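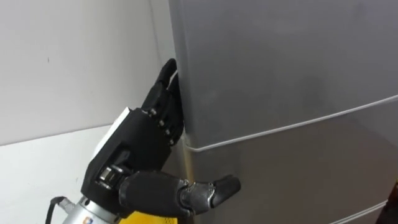

I have been trying to cook my way through my grandmother's recipe box since July, and I finally have enough to say about it that I'm not just going to bore my sister over the phone anymore. The box holds 185 cards, most of them in her handwriting and a few clipped from the Tenville paper, and there is no order to them at all. Pickles sit next to pound cake. Something called Srithong chicken (she had a neighbor from somewhere far away, or she had a magazine, we never settled it) is tucked in behind three different cards for the same bean soup. What I've learned so far is how much of her cooking happened in the cold and not on the stove. She rested everything. Pie dough overnight, soup overnight, even the meatballs got an hour before they went in the pan. A tall gray fridge with two compartments, one door over the other, would have been a dream to her, because she did all of that in a squat little thing with a freezer shelf the size of a shoebox, and she fed seven people out of it!

The bean soup is where I started, mostly because I had the beans. Card one says to soak them, card two says don't bother, and card three just says "as before, but more onion." I made card three. It was a good soup on the first evening and a wonderful one the next day at lunch, thick enough to stand a spoon in, and I ate it out of the pot with the heel of a loaf while reading the rest of the cards - I have a bad habit of reading at the counter.

Her pound cake took me four tries. The card says "a moderate oven," and my oven does not have much of a feeling for moderate. The first one sank, the second one was fine on top and raw in the middle, and the third I left in too long because I was nervous about the second. I keep a Turnport thermometer hanging from the rack now, and I'm glad I do, because the dial on the front is off by quite a bit. The fourth cake was right. Tight crumb, a little crackly on top, and it smelled like her hallway.
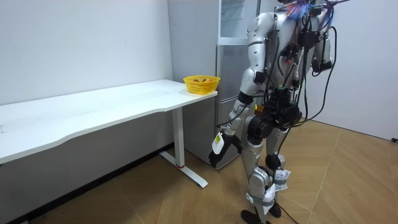

By the long white desk, fridge close at hand.

Now, the pickles. She made them by the bucket, and I don't have a bucket or anyone to give a bucket of pickles to, so I cut the recipe way down and used the wide Zilis jars my mother passed along to me. The brine is just vinegar, water, salt, a bit of sugar and whatever dill I can get. They wanted a full week in the cold and I gave them five days, and they were sharp and a bit raw tasting, so next time I'll wait like I was told.

I still haven't touched the Srithong chicken. It calls for more ginger than I have ever bought at one time, and there's a line at the bottom that says "not for company," underlined twice. I'm thinking Friday. If it comes out all right I'll type up the card and put it here, along with the bean soup, card three, with more onion.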